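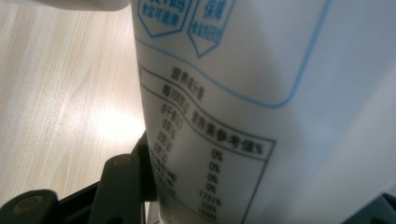

3.2 Packaging cues and the judgement of freshness

Shoppers rarely have direct evidence of how fresh a chilled product is. They rely on the date, the position on the shelf and the pack itself. Earlier work by Martinelli and Manzano found that people rated the same yoghurt as fresher when it came in a pale pack than in a dark one, and that the effect was stronger in older buyers. Our second study asked whether the same holds when the date is printed in plain sight.

We recruited 200 adults through two grocery shops, Plumside and Florside, during April. Both shops serve mixed areas of housing and draw most of their trade from people living within walking distance. Each person filled in a short form on household size, weekly spending on dairy goods and who in the home usually does the shopping. Those who never bought milk were thanked and left out.

The packs were chosen in pairs. Within a pair, volume and price were matched, and the main difference was in the printed design: one pack made a claim of quality or safety on its front, the other did not. We left out packs with pictures of animals or farmland, as Zabala had already shown that these call up ideas of place and origin, which would have muddied our measure. Blue and white designs were common in every group of products we looked at, as Figure 2 suggests. 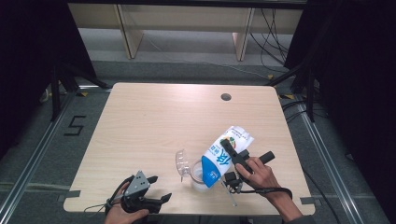

Figure 2. A milk carton in white and blue.

Participants gave each pack a score from 0 to 100 for how fresh they expected the contents to be. They then named the day by which they would want to have finished it once opened. The second measure was added after the pilot, in which several people gave high scores for freshness but said they would still pour the milk away early. Mateos and Casado report much the same gap between stated trust and use at home.

With no date shown, packs carrying a claim scored higher than their partners by 14 points. With the date shown, the gap fell to 2 points and was no longer reliable. The number of days allowed after opening did not change in either case. Household size made little difference – larger homes gave slightly higher scores throughout, but the pattern was the same.

We take this to mean that printed claims work mainly as a stand-in for missing information. A shopper who can read the date has less use for them. The finding fits the account set out by Moussa for bread and eggs, although in that work the claim kept some of its pull even when a date was present. One likely reason is that bread can be judged by touch, and buyers may weigh the claim together with what they feel through the wrapper. We return to this point in section 4, where the packs were handled before scoring.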